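Work Surfaces for Cloth Handling: Student Project Report

This report sets out the work completed on the Clovomlow project, which considers how a plain table may be prepared and kept for the handling and folding of light cloth. It was submitted to the Dinu teaching laboratory on 13 February 2019.
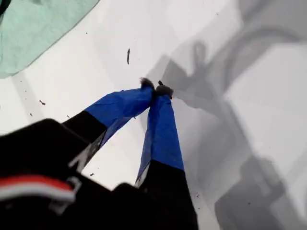 Smaranda Bălan

1. Purpose

The project required a pale, even background against which the edges of a cloth could be judged. White was chosen at the first review. It was accepted that brightness would vary across the surface.

2. Condition of the surface

Small dark specks show readily on white. The surface is to be wiped before each cloth is laid out, and any crumbs found near a fold are to be noted in the log.
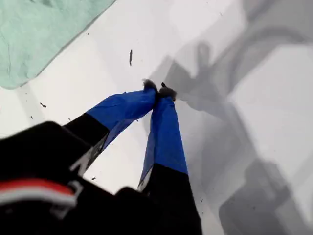 Word count: 3,180 (full report)

3. The cloth

A pale green cloth lies well clear of white in colour, and its creases remain easy to read. The log held 102 entries at the close of the work. Entries record whether the cloth was spread, bunched or folded over upon itself.

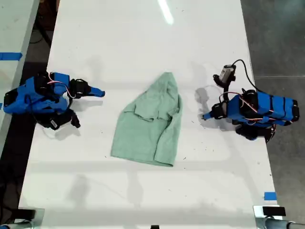

Page 8

4. Remaining matters

The glossy finish returns a bright streak from the overhead light, and faint grey smudges remain on the tabletop. A matt covering should be tried in August. The full log is held with the Flidach papers.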